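Hi Teresa, quick update on the Staltano peer support line for people newly diagnosed with kidney disease. We've had 241 calls since the last report (way more than I'd planned for!) and 13 callers have now moved on to the Friday group.

The low-salt booklet is back from Henriques, and I'm pretty happy with it, though the dialysis page still needs another pass.

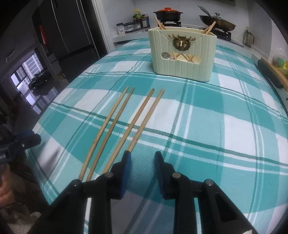

Brisa Espinoza told me the word "stage" scared her half to death, and could we please explain it on page one. So page one is getting rewritten.

Money next. We've spent 70 percent of the printing budget, and the remaining $2,000 or so on the old sheet was my typo, sorry. It's $2,000 even. 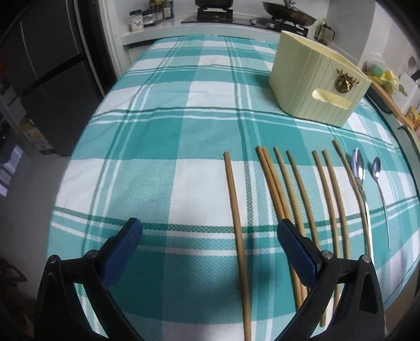
I'd like to put that toward a Spanish version, if you're okay with it, and have it in the clinics by December. The phone training carries on as before, and I'll send you the new call log once it's cleaned up.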